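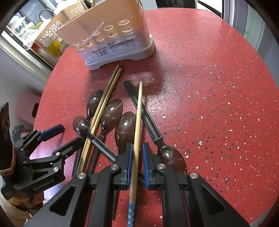 Spoons and chopsticks waiting for a spot in the new holder.

I've been meaning to write about cutlery holders ever since Ainhoa Gallardo cornered me after the June swap evening in Fledstead and asked why her chopsticks always end up in the drawer with the batteries. Mine did too, for years! So this month's tidy-up corner is all about the humble pot you stand things in, and I have opinions.

First one: get everything out on the table before you put anything away. Spoons, chopsticks, the odd stick you can't identify – the lot. I like holes in the sides, as damp chopsticks need air, and a base tray so the drips don't wander off across the counter.
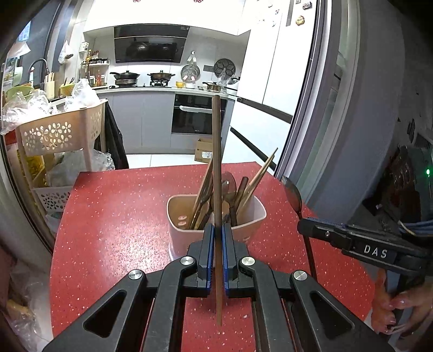
Second, keep the cooking tools apart from the eating ones. Spatulas and big wooden spoons are bullies, they lean on everything and the little spoons vanish underneath. Give them a pot of their own (any old pot, it can be pink, who cares) and keep it within reach of the stove. 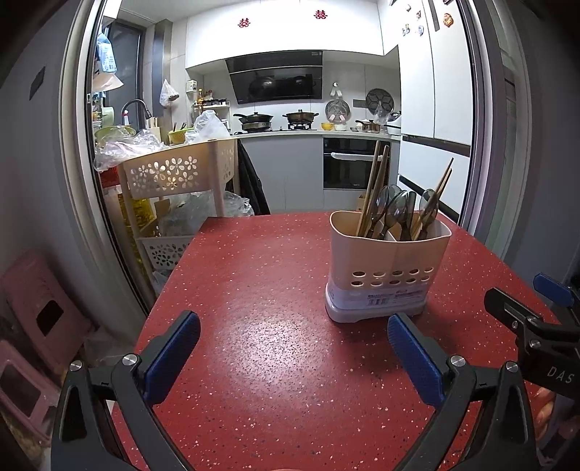 Then there's the bowls up or bowls down question. I'm bowls up, always, so I can see what I'm grabbing. Baltasar Ibarra wrote in to say he's handles up and won't be moved, and fine, Baltasar, it's your kitchen. If you've got a system that beats either of ours, drop me a note before the next issue and I'll print the best ones.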